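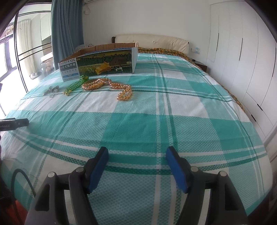

*Colares de contas na colcha, caixa de cartão atrás, as duas pinças abertas.*

# Skarex, pinça manual de recolha: três semanas de uso

Nota rápida antes do resto: escrevo isto entre dois turnos, desculpem os saltos.

**Veredicto curto:** boa pinça, software chato, preço puxado. Fico com ela.

## O que é

Pinça de mão com câmara. Fazes a tarefa com ela em vez de usares os dedos, grava tudo, depois treinas o braço com isso. Quem já mexeu na Ondar conhece a ideia. A Skarex vende o kit com pinça, cabo, suporte e um ano de acesso à plataforma. Paguei 1.261 euros, portes incluídos. A Ondar ficou-me em mais, mas foi noutra altura e com outro suporte, não dá para comparar a direito.

Chegou numa quarta, a montagem fez-se numa tarde. Manual em inglês, fraquinho. Falta a página da calibração, tive de pedir por email. Respondeu-me o Vichien Limsakul do apoio, rápido e simpático, mandou o PDF certo à primeira.

## Mecânica

O melhor do kit, de longe. Abre e fecha a direito, sem folga que eu sinta. Os dedos levam almofadas azuis, planas, viradas uma para a outra. Agarram bem coisas lisas. Em tecido também, desde que se entre com a ponta inclinada.

Contas enfiadas é que são o teste a sério. Um colar de contas âmbar não tem forma fixa, pegas numa ponta e o resto foge. Com a Ondar desistia à terceira. Com esta consigo levantar pelo meio e pousar na caixa sem espalhar, quase sempre. Quase. Coisas pequenas de metal com voltas e ângulos ainda escorregam se as apanho de lado.

Peso: aceitável. Ao fim de uma hora o pulso queixa-se. A Kaede Minami, que tem mãos mais pequenas que as minhas, queixa-se aos vinte minutos e tem razão, o punho é grosso e não há outro tamanho à venda. Fica o reparo á marca.

## Câmara e imagem

Grande angular a sério. Numa cama de casal apanha a colcha, a cabeceira e os roupeiros ao lado, tudo de uma vez. Os armários ficam curvos e os cantos escuros, normal neste tipo de lente. Para treinar não me incomodou. Para mostrar a clientes, incomoda.

Contraluz aguenta-se. Janela clara à esquerda e mesmo assim vê-se o brilho das contas. Xadrez verde e branco por baixo, eu contava com pior. O que perdi foi foco muito perto, mesmo encostado às almofadas: aí fica mole.

## Software

Aqui perde pontos.

- Exportação lenta. Um lote de 262 gravações levou a noite toda.
- Nomes dos ficheiros sem lógica nenhuma, tive de fazer um script.
- A marcação de início e fim da tarefa é manual, um clique de cada vez. Cansa.
- Cai quando o portátil suspende. Perdi uma manhã assim.
- Ponto bom: a revisão em velocidade dupla funciona bem e o filtro de falhadas poupa tempo.

A versão de março corrigiu o arranque, que antes bloqueava. Exportação igual. Perguntei, disseram "em breve".

## Resultado no braço

Temos um Hatow na bancada. Com umas 1.000 demonstrações de arrumar objectos numa caixa, o braço já faz a parte fácil: objectos soltos, rígidos, bem separados. Colares ainda não, pega e larga a meio. A Youssra Kettani acha que é falta de variedade nas superficies e que devíamos gravar mais em camas e sofás. Eu acho que é só quantidade. Continuamos a gravar, logo se vê.

## Contra a Kobori

Testei a Kobori emprestada dois dias. Mais leve, punho melhor, software muito melhor. Mas os dedos torcem quando se aperta, e para objectos moles isso estraga tudo. Custa 2.997 com a plataforma. Por esse valor não.

## Compra ou não?

Se já têm alguém que resolva a parte dos scripts, sim. Se querem tirar da caixa e gravar no mesmo dia com uma equipa sem programador, esperem ou vejam a Kobori.

| | Nota |
|---|---|
| Mecânica | 9 |
| Câmara | 7,5 |
| Software | 5 |
| Apoio | 8 |
| Preço | 6 |

Almofadas de substituição vendem-se à parte, em pares. As minhas ainda estão boas. Se alguém souber de um punho mais fino compatível, deixem nos comentários que a Kaede agradece.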